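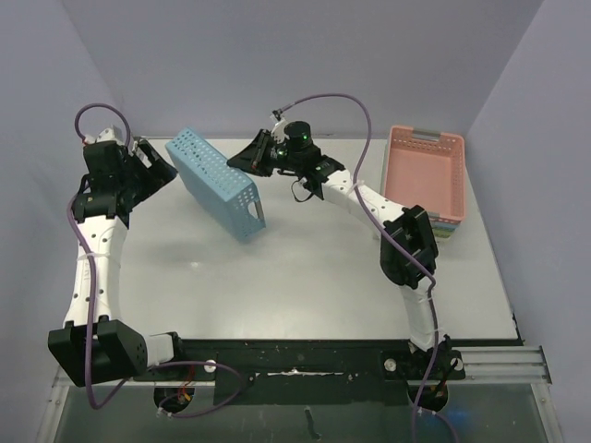 Golnar Bakhtiari reckons I've gone soft. She told me so over the washing-up at Zinura one night, after I'd said that I wouldn't mind if I never ate another tasting menu in my life, and she said that was a fine thing to hear from a man who once drove four hours for a turnip. Fair enough. It was a very good turnip, mind you (baked in hay, I think, or possibly just near some).

But I've been chewing on it ever since, and I want to stick up for the short menu. I mean the proper short menu, the sort you used to get in a family place where they cooked four things and if you didn't fancy any of them you had bread and cheese. I don't mean the kind where you get 11 courses and a little card about the chef's grandfather. You choose a dish, it comes on a plate, there's enough of it, and you go home.

I cooked for a living for the best part of my twenties, mostly at Olszewski, and the menu there had 66 dishes on it. Sixty-six! I can still recite most of the fish section. We had a kitchen the size of a garage and three fridges, one of which you had to kick. The idea was that everyone in a party of ten would find something, and they did, and it was all a bit brown. You can't make 66 things well. You can make six things well and keep the bits for the other 60 in tubs, and that's what we did, like every other kitchen with a menu that comes in a plastic folder. The duck was lovely. I'd have eaten the duck every day. We sold perhaps three a night, as it was on page four under a heading called Further Mains.

Then I went to work for Meinrad Hubmann at Roteden, and on my first morning he handed me the menu and I turned it over looking for the rest. Five dishes and a pudding. I thought he was off his head. By the end of June I'd made the same braised shoulder so many times that I could tell from the smell on the stairs whether the onions had been hurried, and I'd learned more in that one summer than in all my years of grilling to order. You get good at a thing by doing it again the next day. I know that sounds like something your piano teacher would say.

People do grumble, of course. My old friend Haoran Fu can't stand a short menu and says it's bossy, that if he's paying he'd like a bit of a choice, thank you, and not whatever the cook felt like at six in the morning. And I do see it. If you don't eat pork, and two out of five are pork, you're down to three, and if one of those is liver you're looking at your coat. A short menu has to be written by somebody who's thought about who's coming through the door. Meinrad always had one dish on with no meat in it that wasn't a punishment, and there was always soup, and he'd fry you an egg if you asked nicely.

What gets my goat is when a short menu is short and still costs the earth. Cooking five things is cheaper than cooking 66, it just is. You buy less, you chuck less away, you need fewer hands. Some of that ought to come back to the person eating! At Hakum they've got a menu of four dishes, all of them described in single words with a full stop after (Leek. Hake. Smoke.), and my share of the bill was 108. I had the leek. It was a leek. 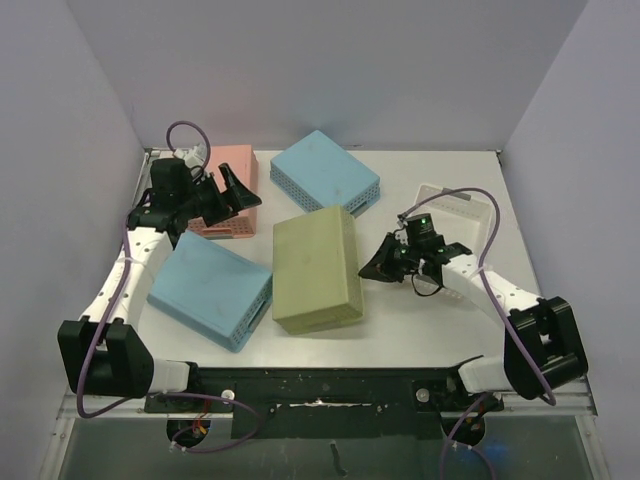
Oh, come off it, that leek took two days to make, wrote Yichen Qin when I grumbled about this in my last column, and you'd have paid it happily in your turnip years. Well, yes. I would have, and I'd have bored everyone silly about it afterwards. I've no quarrel with two days' work either, I've done plenty of it. I only think you should be able to taste both of them, and I got one and a half at most.

I had over 100 replies to that column, by the way, which is a lot for me, and the ones I liked best were the lists. I'd asked what you'd put on if you could only cook five things, and you sent me dumplings and fish pie and somebody's aunt's stuffed peppers, and a surprising amount of rice pudding. Ximeng Xie sent five kinds of noodle soup and wouldn't budge on any of them. I'd eat there tomorrow.

Mine would be the braised shoulder, a roast chicken, something with beans, whatever fish was decent, and an onion tart. And the duck. I know that's six.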